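Songs from a Book: Writing and Recording the Plakineck EP
Final project report, Songwriting and Home Recording
Gerasimos Koutsoukos
22/08/2024

Aim

For my project I wrote and recorded a short EP based on a novel. The novel is Plakineck, a story about a ferry town where the last boat has stopped running. I picked it because I had read it twice and already had a melody for the opening chapter. I wanted to find out if the songs could make sense to a person who had never read the book.

Writing

I started in June by going through the novel and marking lines that had a rhythm to them. Most of these did not end up in the lyrics. Quoting the book directly made the songs sound like a school reading, so I rewrote them in the voices of the characters. "Antal" is sung by the ferryman and "Hultel" is about the village across the water. The other songs are "Low Gate," which covers the flood chapter, and an instrumental called "Ropes."

"Hultel" took the longest. The first version had a key change before the last chorus, and I could not sing it cleanly. I dropped the key change and moved the whole song down two half steps. The chorus lost some of its lift, but the verses got better.
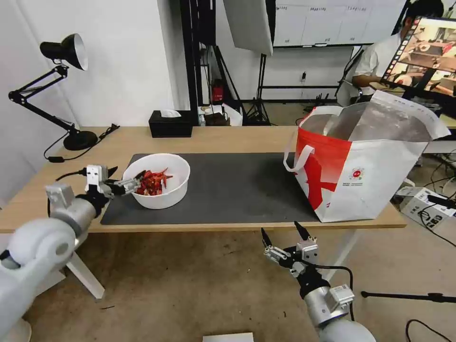

Recording

Everything was recorded at home with one condenser microphone and a basic audio interface. Guitar was done first, to a click track, then vocals, then a borrowed accordion on "Antal." I did the accordion part in short sections and joined them afterward. One of the joins can be heard in the second verse if you listen on headphones.

The room has a hard floor and the early vocal takes had too much echo. Hanging blankets behind the singer helped more than any plug-in I tried. I kept one of the echoing takes for the end of "Low Gate" — it suited the words.

Mixing

I used a song by a local band, Prorwood, as my reference. Their vocals sit low and the guitar is wide. My mixes came out brighter than theirs, mainly from the microphone, and I cut some of the high end on every vocal track.

Response

I put the EP online for free and sent the link to my class and to a reading group. It had about 800 plays by the time I wrote this report. I also got 20 written comments. "Antal" was named as the favorite track most often. Several listeners who did not know the book said they could follow the ferryman's story but were lost in "Low Gate." Readers of the book liked "Low Gate" more, and one wanted a song for the schoolteacher, who I had left out completely.

What I would change

"Low Gate" needs a first verse that says where we are. I would also record the accordion in full takes and leave more time for mixing. The schoolteacher song is started, and I have the chords and half a chorus.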